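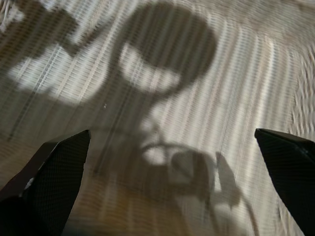

Section 4: Showing your Gikham a laundry task

By now the arms should be powered, homed and paired with the Dellier hand controllers (see Section 3 if they aren't). Put the kettle on first if you like -- your first session always takes longer than you'd think, and there's no harm in going slowly.

1. Stand where you can see both grippers and the washer door. Hold the two controllers loosely at your sides and wait for the second beep.

2. Squeeze both triggers halfway. The arms will now follow your hands. Spend a few minutes just wandering about over a flat surface, opening and closing the fingers, until it starts to feel natural.

3. Choose New Task on the Arruda screen, give it a plain name you'll recognise later, and press Record.

Caution: Open the washer door fully before you bring a tray anywhere near it. Keep cables draped clear of the wrist joints. 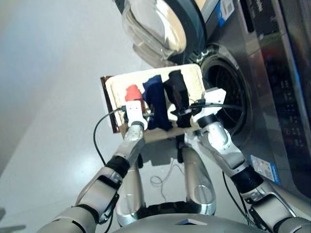 4. When both grippers have hold of the tray, move your hands together and at the same height. If one gets ahead of the other, stop, let them settle, then carry on.

5. Take clothes one at a time. Come in low, close the fingers gently and lift straight up before you travel sideways.

Note: Soft fabric folds differently every time, so please don't try to make each run a perfect copy of the last. A little variety in your favourite moves is a good thing!

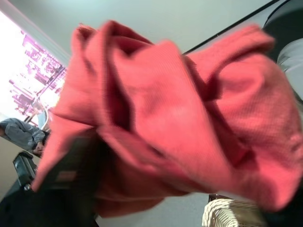 6. Press Stop as soon as the garment has been let go. Keep the good runs and delete any you fumbled badly. We suggest 30 saved runs before you start training.

7. Storage holds 500 runs. If the screen shows code 1616, move older ones across to your Gurnik drive and press Resume.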